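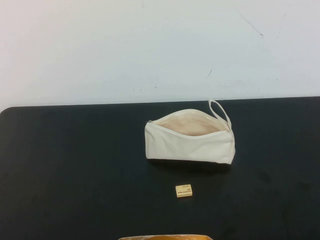
When does the hall booking switch over to Jarlow?
From September, once the Plelia lease is signed by both sides.

Primotden Community Choir, minutes. Chair: Kyrylo Kobzar. Opened 7.10 pm, quorum ok.

Previous minutes: read, accepted. One fix, Erdem concert was the matinee, not the evening.

Money: 994 in the working account. Hall deposit of 100 still owing. Subs to stay at 80 for the term, carried, two against.
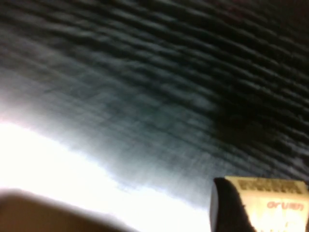 Concert dress. Long discusion. Altos want navy, basses happy with anything that has pockets. Colour samples went round, blacks and greys mostly. Ribbed cloth with a grey-blue tone in it, ridges close together like corduroy, got the most interest for vests. Worry about it being too warm under the Erdem lights. Left over to next meeting, Kyrylo to get a price per metre. 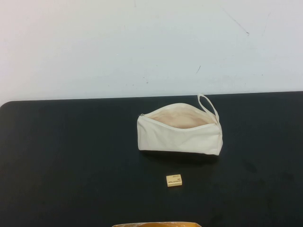

Who is holding the spare music folders?
The librarian has them, in the cupboard behind the piano, and they need to be back before the Erdem rehearsal.

Repertoire: 4 new pieces for spring. Tenors asked for rehearsal tracks. Agreed. Latin one dropped, too many pages and no one liked the ending. Programme order deferred.

Parking at Jarlow: street only after 6. Car pool list on the noticeboard, please put your neighbourhood next to your name. 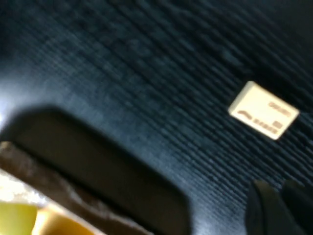 2 min read

Other business: tea roster is empty for the second half of term, fill it in. Urn is leaking agian, Kyrylo to ask Plelia if it's theirs to fix. Request for a shorter warm-up, not supported.

Actions: KK, cloth price and urn. Librarian, folders. All sections, names for the Erdem program by next meeting.

Closed 8.45 pm.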